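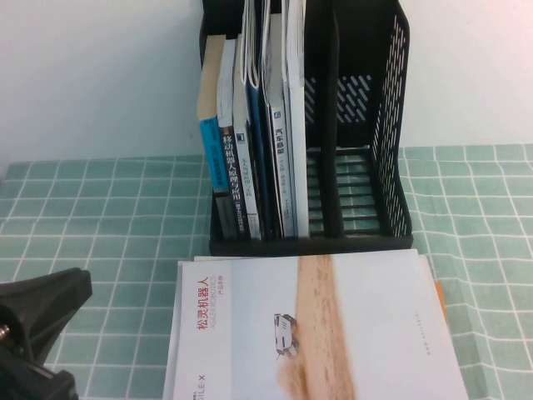

Francine Nguyen wrote in to object that my last post on shelving order treated accession order as a failure of nerve. Her own shelves run in the order she bought things, she has 613 titles on them, and she can find any one in under a minute. She wanted to know what subject order would buy her.

For retrieval by the owner, very little. Accession order works as long as the person searching remembers the purchase. My test was different: I timed lookups from a list someone else had drawn up, which removes most of that advantage. I should have said so.

The collection I work from has 929 entries in the catalog, and 397 of those are books. The rest are pamphlets, manuals and bound photocopies, and they cause most of the trouble. A pamphlet has no usable spine. It goes missing between two hardbacks and turns up when one of them gets pulled. I now give anything thinner than a pencil its own sequence, with a prefix letter, and file it separately.

The catalog itself is a plain text file, one line per item, tab separated. Fields are number, author, short title, year, location. I dropped the "condition" field in September after finding I had filled it in for nine items. I tried keeping it in Memik for a while – the search was good, but the export quoted every field that contained a comma and left the others bare, so each round trip needed cleaning up by hand.

Location codes are shelf, then bay. I don't record position within the bay. A bay holds few enough items to scan by eye, and position codes go stale the first time anything is reshelved.

Two points from Francine's message I accept. Subject order wastes space, as every subject needs room to grow. It also forces a decision on books that belong in two places, and my answer so far (pick one, add a second line to the catalog marked "see") has produced 31 cross-references that I rarely follow.

Duplicates are still unresolved. I have two printings of the same surveying manual with different page numbering, and they share a catalog number until I decide which one the notes refer to.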